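Section 4. Running the Laundry Loading Trials

This section covers one trial of the loading task, from floor layout to saved file. Read Section 3 first if the arms have not been calibrated since they were last powered down. Everything below assumes two arms, the Hillar control software and one operator at the console.

4.1 What the trials measure

The Ravov study compares two ways of teaching a policy to move clothes from a basket into a front-loading washer. In the first, called single-pass, the policy learns from complete demonstrations only. In the second, called split-pass, each demonstration is cut at fixed points and the policy learns the pieces separately before it is trained on the whole task.

The training set holds 744 demonstrations. Both methods use the same set, so any difference in the results should come from the training and not from the data. Each method is then tested in blocks of 16 trials. The operator must not know which method is loaded during a block. Hillar picks it and shows only a block code.

Note: Do not open the policy folder while a block is running. The file names give the method away. If you see one by accident, finish the trial, close the block and write "unblinded" in the notes field.

4.2 Before you start

You will need:

The laundry basket
The clothes bag for the block
The floor template and masking tape
The Gökçe spacer, 50 mm side
A lint roller

Check that the washer is not running and that its water supply is shut off. The trials use dry clothes and no wash cycle is ever started.

CAUTION: Keep cables out of the space the arms sweep through. A loop of cable beside the washer is acceptable only if neither arm can reach it at full extension. Walk the loop with the arms powered off and move anything you are unsure of.

4.3 Setting up the floor

1. Lay the floor template against the base of the washer and line up its center mark with the middle of the door.

2. Tape the two front corners of the template to the floor. Old tape marks from earlier blocks should come up first - they have caused more than one misplaced basket.

3. Use the spacer to check the gap between the template and the washer at both ends. If the gaps differ, the washer has shifted. Push it back and repeat step 1.

4. Put the basket on the template and slide the template out from under it. Leave the tape in place.

5. Empty the clothes bag into the basket. Do not fold or arrange anything. Crumpled clothes with a second color tucked among them are a normal load, and the policy has to cope with that.

6. Look for sleeves or straps hanging over the rim. Tuck them in by hand. Overhang is a separate test condition and is covered in Section 6.

4.4 Start pose

7. Power on both arms and wait for Hillar to report them as ready.

8. Select Start Pose. The arms move slowly to either side of the basket and the grippers open.

CAUTION: Stay behind the console line from this step until Hillar reports Idle. The stop button must be within reach of your hand the whole time.

9. Compare the view from the head camera with the points listed under 4.5. The basket should be in front of the washer with the door behind it, and both grippers should be open with their fingertips above the rim. The door is closed at this stage. Opening it is part of the task.

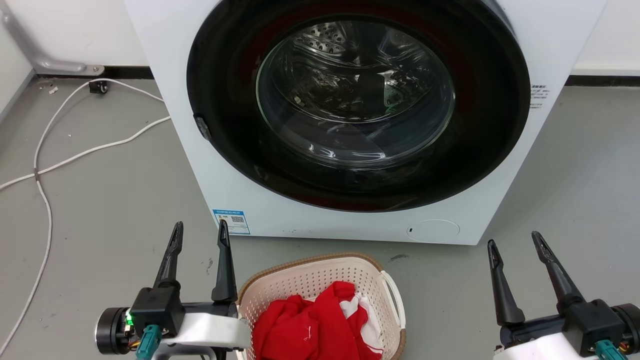

4.5 Checking the view

Hillar does not check the view for you. Go through these points before every trial, including repeats:

Door glass and the full ring of the door visible
Contents of the basket visible from above
Both pairs of fingers in view, open and holding nothing
No hands, feet or tools on the floor

The two grippers do not need to be the same distance from the basket. One may sit close to it and the other well off to the side. The start pose includes a small random offset for each arm, and the same offsets are used for both methods. Do not correct them by hand, and do not nudge the basket to make the picture look even.

Reflections on the door glass are fine. If glare hides most of the door ring, turn off the nearest ceiling light and note the change. Leave the lights alone for the rest of the block.

4.6 Running the trial

10. Enter the trial number and press Run. The policy now has control of both arms.

11. Watch the arms, not the screen. Press stop if a finger catches on the door seal, if the basket tips, or if either arm pushes against the washer without moving.

12. When the policy ends the trial, or when the time limit is reached, wait for Idle before you cross the line.

13. Score the trial using the sheet from Ollside. Door opened, clothes lifted and clothes inside the drum are scored separately. An item hanging out of the drum counts as lifted only.

14. Save the file. Trials that were stopped are saved too and are scored up to the moment of the stop.

Note: Repeat a trial only for an equipment fault, such as a lost camera feed or an arm that drops out. A poor result is not a fault. Mark the first file "void", keep it, and give the repeat the same number with an R after it.

4.7 Between trials

Return all the clothes to the bag, shake it and empty it into the basket again. Close the washer door until it latches. Roll lint off the finger pads, then go back to step 6.

If the basket has moved off its tape marks, repeat the floor setup from step 1. Replace the tape if a corner has lifted.

Send questions about scoring to Eirini Deligiannis before the block is closed. Scores are locked once a block is closed and can only be changed with a written note in the study log.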